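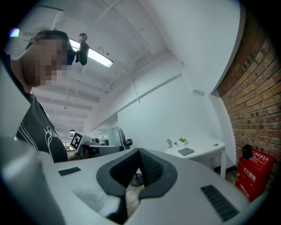

Gripper body at close range, with the textured pad in its notch.

Brimell Hand Gripper - Replacement Pad Kit

Fits the Zakaria cradle. You get 4 textured grip pads and a cleaning cloth you will lose.

Check the pad every 2,000 grasps, or whenever it starts dropping things it used to like. Peel, wipe the notch, press the new one in for 5 minutes. No glue - the Irkstead bench has tried glue.

Side pads sold separately, naturally.

Ships from Geltville in 3 working days.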